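Visits & Days Out | 9 comments | 329 shares

An Afternoon With the Flower Makers at Brodeck
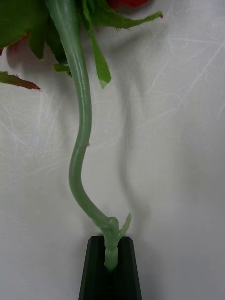

A single red rose on its stem, standing in one of the dark faceted holders.

I have been meaning to write this up since January and my sister keeps asking me for the address, so okay, okay, I'm doing it!

Brodeck is a small workshop that makes artificial flowers, and they open the doors to visitors a few times a year. I found out from a card pinned up at the garden center in Plistby, which is where I go when I've killed something and need a replacement. (I kill a lot of plants. You can see why fake ones appeal.) The drive is longer than the card makes it sound, and the last turn is easy to miss. I went past it twice.

Rahel Thaler met us at the door, handed out name stickers and took us straight through to the back, where the petals get shaped. It smells like warm iron back there, a bit like my grandmother's laundry room. I'd expected big noisy machinery, and most of what I saw was people at long tables with little tools, chatting away.

But the part I keep telling everyone about is the stems. I had never given a stem one second of thought! If you asked me to draw a rose I'd do a big red blob on a straight green stick, and a straight stick is what you get from the cheap ones. The rose I fell for has this slow curvy stem, wandering one way and then back the other, in a soft pale sage green. There's a tiny bump partway down and then a knobby, wrinkled bit near the bottom with a little pointed green leaflet poking out the side, jagged at the tip. I love that leaflet. I went home and looked at the real roses by my garage and sure enough, they're lumpy too.

Leopoldo Jaramillo, who runs the stem table, let us bend our own. Mine came out looking like a coat hanger. He was very kind about it and said his first ones went in the trash, and then he straightened it out and had me try again, and the second one was okay, I guess? It's on my windowsill anyway.

The holders are sold separately, which I wish the card had mentioned. They're very dark green, so dark I took mine for black in the store, with flat sides that widen as they go down and an opening in the top for the stem. I'm usually a clear glass vase person, but the dark one makes the red look even richer. Elisa Lo Presti at the register told me they wrap them separately if you're traveling, so ask.

Coffee was at the end, with almond cake, and I had two pieces. The store is tiny and gets packed once the tour lets out, so if you want lilies go there first. They were gone by the time I'd finished my cake. There's a guest book by the exit and I was visitor 574, signing right under a man who had only written "very nice peonies."

Tickets were 7 dollars and the parking is free but muddy. Wear boots. I've already signed up for the next one and this time I'm bringing my sister.

Posted 07/03/2021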